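Rillent: progress report to the Mahlangu Film Fund

Period covered: end of casting to the close of the second block of shooting
Prepared by: Faith Rashidi, producer

Where we are

Principal photography on Rillent is two blocks out of three done. The third block starts in December and covers the harbour office, the boat yard and the last scene between the two brothers. The script has not changed in any way that affects the story approved by the fund. One subplot, the sister's job at the hospital, has been cut down to a single scene on the page and a phone call.

We are within the overall budget. Two lines have gone over and are dealt with under Money.

Cast

All speaking parts are now cast. Sang-wook Heo plays the older brother, Martin, as set out in the original application. He was available for all of blocks one and two, and has signed for block three on the same terms.

The younger brother took longer. Our first choice withdrew for a television series when the dates were confirmed, and we went back to the people we had seen in the spring. Siyabonga Zwane had read for the part of the harbour clerk and we asked him to come in again with Sang-wook. They read the kitchen scene and the argument in the van, and the director offered him the part the same afternoon. He started with less preparation time than we would have liked, so his first scenes were moved from the opening week to the one after.

The harbour clerk is now played by a local actor from the theatre company in Erkance, who also helped us find most of the smaller parts. The fund asked that we cast in the region where we could. Of the supporting roles, only the insurance inspector and the priest were cast from outside it.

Shooting, block one

Block one was the family house and the street outside it. The house is a rented property on the north side of Erkance and we had it for the full block without any trouble from the owner. The neighbours were told in writing a fortnight before and again the night before each exterior.

We lost part of one day to a power cut and finished the bedroom scene by daylight at the window. The director and the cinematographer, Jolien Dierckx, both prefer it to what had been planned, and the matching scene later in the film has been relit to suit.

The funeral meal was the largest scene of the block, with up to 58 extras in the house and garden. It was shot over two days. Catering and toilets for that number had been underestimated in the budget, and I have given the corrected figure in the cost report.

Shooting, block two

Block two was the van, the coast road and the hotel. The road scenes needed a rolling closure, which the district council agreed to for early mornings only. We were in place at 4.30 each day and off the road by nine. This worked, but it meant long gaps between the road work and the hotel interiors in the afternoon, and the crew's hours had to be watched closely. No one went over the agreed limit. The second assistant director kept the sheets and they are available if the fund wants to see them.

The weather was poor for the first part of the block. The script calls for dry roads in the scene where the brothers change seats, and we did not get them. It was shot wet. A line about the rain was added for Martin, and the continuity with the scene before it has been checked.

The hotel corridor fight was rehearsed with a stunt coordinator and shot with both actors doing their own work apart from the fall against the door. Siyabonga had a bruised wrist afterwards and was seen by the unit nurse. It was entered in the accident book and he worked the next day. 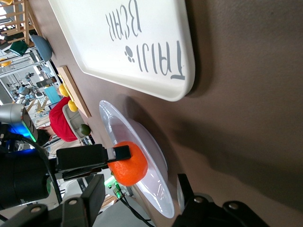 Edit and sound

Pravesh Nel has been cutting since the middle of block one and now has an assembly of everything shot so far. It is long, as assemblies are. The finished film is contracted at 90 minutes and the director still expects to deliver at that length. The house scenes are the ones most likely to be trimmed. Pravesh has asked for one more insert of the letter on the hall table, and this has been added to the schedule for block three, where it can be done in a corner of the boat yard office.

Sound from the house is clean. Sound from inside the van is not good enough to use in a few places, mainly on the steep section where the engine is working hard. Both actors will be called for a dialogue recording session after block three. This was allowed for in the budget, although at half the number of hours we now think we will need.

The composer has had the script since the start and has been sent the cut of the funeral meal. We have heard first sketches for piano and clarinet. The director has asked for less music overall than the application described, and for none in the final scene.

Locations still to confirm

The boat yard is signed. The harbour office is agreed verbally with the port authority and we are waiting for the written permit. They have asked for an extra insurance certificate covering work within a set distance of the quay edge, which our broker is preparing. If the permit is late, we can shoot the boat yard first and move the office to the end of the block, at the cost of one extra night's accommodation for the cast.

The ferry is the weak point. The operator has offered us a vessel that is out of service for the winter, but it may be in dry dock for part of December. The scene can be played on the quay with the ferry seen from outside, and the director has written a version for this. I would like to decide by the end of the month.

Money

The full cost report is attached separately. The main points are as follows.

Catering and facilities are over, almost all of it from the funeral meal. The extra has been met from the contingency.

Vehicle hire is over. The van we bought for the film failed its inspection and a second one of the same model had to be hired and painted to match. We have since had the first one repaired and it will be used for the boat yard, so the hire ends with block two.

Wardrobe and travel are under. The saving on travel is a result of the local casting and should hold to the end of the shoot.

Post-production sound will probably go over for the reason given above. I have shown an estimate in the report but have not moved any money to cover it yet.

The second instalment from the fund arrived on time and has been spent as planned. The third is due on completion of principal photography, and I will send the signed completion notice with the final call sheets.

Trainees

The agreement asks for paid trainee places in at least two departments. We have placed trainees in camera and in costume. The camera trainee worked under Jolien through both blocks and has been asked back for the third. The costume trainee finished at the end of block one, when her college term began, and we are looking for someone to take the place for block three. Trainees are paid at the rate set out in the agreement and their hours are on the same sheets as the rest of the crew.

Sales and festivals

Pletine have seen a short reel of scenes from the house and have confirmed that they want to handle the film outside our own territory. A draft contract is with our lawyer. Their main request is for stills, particularly of the two brothers together, and a photographer will be on set for more of block three than was planned.

We have not approached any festivals yet. Pletine would like to start conversations once there is a cut with temporary sound, and we agree with that. No announcement about the cast has been made beyond a short notice in the regional paper, which named Sang-wook and gave the title. We would prefer to hold the rest until the shoot is over and would be grateful if the fund could do the same on its own website.

Decisions needed from the fund

Approval of the reduced hospital subplot. The revised pages are attached.

Approval of the change in casting for the younger brother, which under the agreement needs your written consent. We sent the form when the offer was made and have not had it back.

Guidance on the wording of the fund's credit. The agreement gives one version and the style sheet sent later gives another. Pravesh will need the correct one before the titles are made.

Next report

The next report will follow the end of block three and will include a revised post-production schedule, the position on the ferry scene and the dates of the dialogue recording.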